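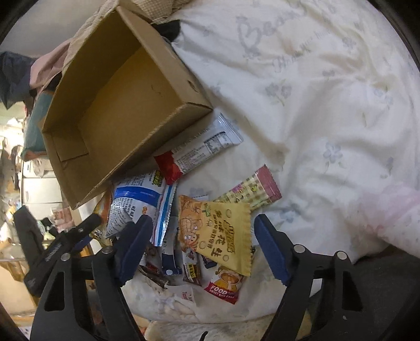 Should the puffy bags be let down before they go in the box, a subscriber asked on 04/03/2020, and is there any point putting them in the bottom at all? The full message is quoted further down for anyone who joined the list after it went out.

I would leave them as they are. A puffed bag is its own padding, and once you put a pinhole in it the contents go stale and you also lose the cushion. I tried the pinhole with rice crackers in December and my sister got a bag of stale crumbs. The bottom of the box is a different question and I'll get to that.

First, the original message, trimmed a little.

----- Original message -----
To: Jorkley Snack Swap list
Subject: Packing order for mixed snacks

Hello all,

I am sending my first swap box this month. I have a mix of things from Tôn, the grocery near me: chips and other puffy bags, some vacuum-sealed savory items, a couple of flat packets, and long thin wrappers that don't seem to fit any direction. My box is plain cardboard and was used once before.

My questions are these. Do I let the air out of the bags? Do heavy things go in the middle or on the bottom? Does the box need to be lined? I packed it twice last night and both times the lid bulged, so I took it all out again and it is now spread over the spare bed.

Also, does the 2,000 gram limit on the sign-up page include the box?

Thanks in advance.
----- End of original message -----

Taking these in the order I would do them, not the order they were asked.

The limit. Yes, it includes the box, the tape and anything you stuff in the gaps. Weigh the whole thing closed. My first one came to 3,053 grams and I had to pull out all the canned drinks, which I should not have put in anyway. Fundero will still accept a box over the limit at the counter, but it goes into the next price band, and the swap rules say the sender pays the difference.

Laying it out. A bed is the right place to do this. I use one too, with an old printed sheet over it. Things don't roll away, you can tip the box on its side to look into it, and if a bag has a bad seal the crumbs end up on something that goes in the wash. Dump everything next to the box in a heap and sort from there. I used to line it all up neatly by size first and it took longer.

Checking seals. Run your thumb along both crimped ends of each packet before it goes in. Turn it over and look at the back seam too. If it has been open even a little at the corner, eat it or give it to the neighbors. Don't tape it and send it. With vacuum packs, press the clear margin flat and see that it holds tight to the food all the way along. A loose one needs to come out of the pile.

Vacuum-sealed things. These are the densest items in most of our boxes and they have hard corners. They go flat against the base, near the middle. A stiff edge will rub through a thin chip bag over a long trip, so I turn the edges away from the bags or fold a sheet of newspaper over them.

Flat packets. Anything with peanuts or hard candy can stand on its edge along a wall. They take up hardly any floor space that way and they keep the wall from being pushed in.

Long wrappers. Lay them on the diagonal, last, across the top. That was the answer to my own bulging lid. I had been trying to run them along one side and they were just a bit too long, so the wall bowed and the flaps wouldn't meet.

Puffy bags. Two can sit side by side at one end, leaning a little, one partly over the other. They give when you press them, so you can close the box over them without forcing it. If you have more than that, it is better to send fewer kinds than to crush them. The one I would keep out is any bag that is already tight as a drum, as those can split if the box goes by air.

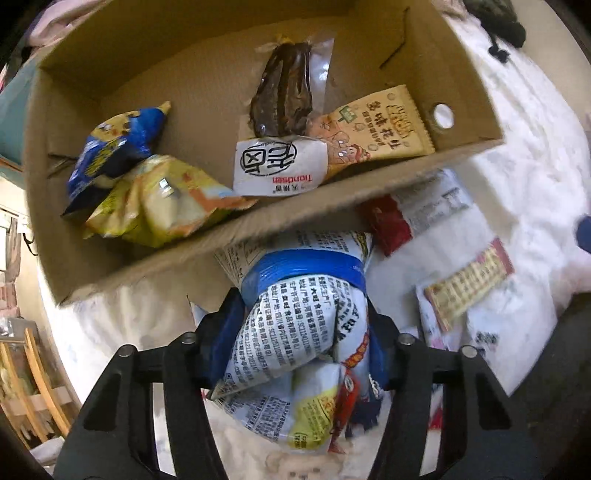
Jorkley Snack Swap Digest, Vol 13, Issue 4

(continued)

Lining. I don't line the box. I have tried tissue, bubble wrap and an old pillowcase, and the only one that made any difference was the pillowcase, which I never got back. What matters more is the holes. A lot of grocery boxes have an oval hole in the wall, and if you don't cover it, the corner of a small packet will work its way out. Cut a piece of scrap cardboard larger than the hole, put it on the inside, and tape all four edges. Then tape over the outside as well. I use Zestov brown tape for this. The clear kind lifted off in the cold on me.

Used boxes. Fine for this swap. Look at the base from the inside. If there is a folded flap there, press it down flat before you load anything, or whatever sits on it will rock. Scratches and scuffs don't matter. A soft corner does, and I would not send a box with one.

Labels. If the writing on your packets is in a language your partner may not read, keep the side with the nutrition table facing up where you can, and put a short list in the top of the box. Write down what is in each item as well as you can read it, with nuts, milk and shellfish first. Several of us have allergies in the house, and the picture on the front of a bag does not always tell you what is in it. For anything you can't make out, write "unknown" next to it and let them decide.

Testing. Close the flaps without tape, pick the box up, and tilt it to one side and then the other. If you hear things slide, add a small packet to the gap. If the flaps spring open, take one puffy bag out. Do that before you reach for the tape, as pulling it off again takes the top layer of cardboard with it.

One thing I don't know is whether chocolate should go in at all this time of year. I have left it out of mine. If anyone has sent some through Fundero in warm weather, please write to the list and say how it was packed.

Please trim the quoted text when you reply to this. The last digest ran very long.

List archive and swap rules are at the usual place on the Jorkley page.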